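Pultton Town Football Club
Matchday ground safety checklist, with comments
Checked by Ifor Howells, 13 December 2018
Copy to Hefin Pritchard, club secretary

Fixture: Pultton Town v Masri Athletic, evening kickoff

1. Perimeter fence and gates
Result: pass, one comment
All gates open outward and the bolts run free. The padlock on the away end gate is stiff and wants oil. Key 27 is still missing from the board in the office. The spare was used.

2. Pitch rail
Result: repair needed
The rail behind the north goal has come loose from its post again. It was tied in September and the tie has slipped. No one should lean on it until it is bolted. Tape is up and a steward will stand there for the whole match.

3. Goals and nets
Result: pass
Both frames checked for movement. Nets pegged, no hooks showing. The portable goals are chained to the fence behind the dugouts.

4. Main stand
Result: pass, two comments
86 seats in the covered section, all fixed. Row C has a cracked seat back at the aisle end – usable, but replace before the next home game. Handrail on the left stairs is sound. Moss on the bottom two steps has been scraped off and salt put down.

5. Standing terrace
Result: pass
Limit stays at 300 for this side of the ground. Crush barriers pushed and pulled by two people, no movement. Some broken glass by the tea hut, now swept up.
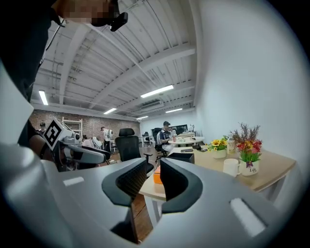 6. Stewards and staff clothing
Result: action needed
We are short of orange bibs. Four came back from the wash torn and were thrown out. Anyone working near the touchline or the parking lot after dark needs one on over their coat. A dark sleeve like the one on the arm holding the white gripper will not show up to a driver backing out, so no bib means no parking lot duty. Hefin to order ten more in mixed sizes.

7. Floodlights
Result: pass, one comment
All lamps lit within the normal time. The cabinet at the foot of the southwest mast does not close fully. Indano looked at it on their last visit and quoted for a new door. Quote is in the office tray.

8. First aid
Result: pass
Stretcher, blankets and splints in place. Defibrillator light is green. Ice packs restocked. The ambulance route from the road was walked and is clear, but the coach driver must be told not to stop across it.
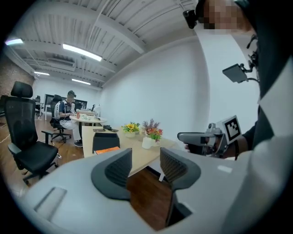
9. Clubhouse and players' corridor
Result: pass, two comments
Fire doors close on their own. The extinguisher by the bar was serviced by Cunent and the tag is in date. Boots come off at the door from now on, for visiting players as well. Mud and studs are what make a brown wooden floor like that one slippery, and the mat we have is too short to catch it all. A longer mat would help.

10. Turnstiles and counting
Result: pass
Both counters set to zero and tested. Overall limit for the ground is 977. Gate staff to radio the totals at kickoff and again at halftime.

Open items
Item 2, bolt the north rail: Ifor, before the next home game
Item 4, seat back in row C: Ifor, before the next home game
Item 6, bibs: Hefin
Item 7, cabinet door: Hefin to accept or refuse the quote
Item 9, mat: to be priced

Ground fit to open with the north rail taped off.
Signed: I. Howells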